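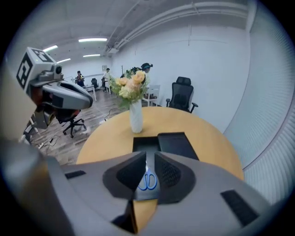

Round table station, scissors and the black box. Taken Saturday at the Asance open day.

gripperfan_tormod
OK so finally writing this up, typing on the train so sorry for the mess. Went to the Asance open day, 2nd July. They had the hand-held grippers out, the ones people use to record tasks for training the arms later. Scissors, black box, flowers on the table. Very ordinary office, cables on the floor, no stage or anything. Liked that a lot.

Short version: worth the trip. Parking bad. Demo good. Talk too long.

Zoriana Horobets did the talk. She said they have 3,037 recordings of small table jobs so far and that 1,743 were good enough to keep. Somebody asked what happens to the rest and she said they get looked at again when there's time. Fair enough.

uliana_p
Wait that's barely more than half kept?? That seems awful

gripperfan_tormod
Didn't seem awful to the people in the room. She said bad takes are mostly the markers getting out of view, or a person going too fast. I'd believe it. Everyone speeds up by the tenth go.

chalerm77
Was there too, the afternoon slot. Agree on parking. Don't agree on the talk, I thought the talk was the best bit and the demo was kind of thin. One box, one pair of scissors. I drove 2 hours for that. They had a whole list on the web page, folding, cables, sorting mail, and when we got there it was scissors.

Also no actual arm doing anything in my slot. Just people with grippers in their hands. My kid asked when the robot was coming.

gripperfan_tormod
Ha ok the kid has a point. But it did say "data collection day" on the sign up page. Small print but it was there.

And I think you're selling the scissors short. Try it. Handles are loopy, blades are flat, the fingers want to pinch where there's nothing to pinch. I had a go in the morning and dropped them twice. The woman after me got it in one, annoying.
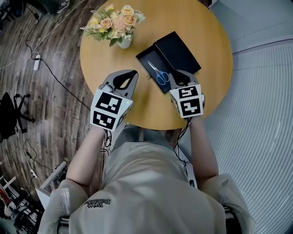

Main thing I learned is you have to come in from the handle side and keep your wrists low. If you lift your elbows the cables pull on you and then you're fighting the cable and not thinking about the job. Pylyp, the guy running the table, kept saying "slow hands, slow hands" to everybody. After a while I got the hang of it, sort of. Both hands at once is the hard part, your other hand just kind of floats there.

They also don't hold you to a set way of doing it. He said they want differnt people doing it different ways. So no two takes look alike.

uliana_p
That part I like. At Jasine they made us follow a card with steps, every time the same. Boring, and the recordings were all clones of each other. I did one shift in February and never went back.

pylyp_s
Pylyp here, yes that one. Thanks for coming both of you. Few things.

Chalerm, sorry about the list. The folding station was supposed to run all day and we lost it before lunch, a bad cable, and the spare was at the Vasylenko building. Should have put a note on the door. Tell your kid we'll have an arm running next time, I'll make sure.

Uliana, the kept number is stricter than it sounds. We throw out a take if the cube markers drop out even for a moment near the end. Some of those could be saved, there's a disagreement in the team on it. I'd keep more. Zoriana wouldn't.

chalerm77
Appreciate the reply, didn't expect that. Cable thing happens. A note would of been nice yeah.

Still think one table is too little for an open day. You had a line all the way down the hall, up to 40 min wait when I was there.

pylyp_s
We planned for way less people. 272 signed in at the desk and I'm sure some walked past it.

falus_rider
Didn't go, only reading. Question, do the grippers get heavy? I have a bad wrist and was thinking of signing up for paid sessions

gripperfan_tormod
Not for ten minutes. For a whole shift, no idea. My forearms felt it a bit on the way home but I also carried a bag all day.

uliana_p
I felt it after an hour, different make tho. Take breaks, and ask for the chair.

pylyp_s
falus_rider send me a message before you sign up. We can set you up for short sessions, sitting down if that's better for you.

falus_rider
ok will do, thx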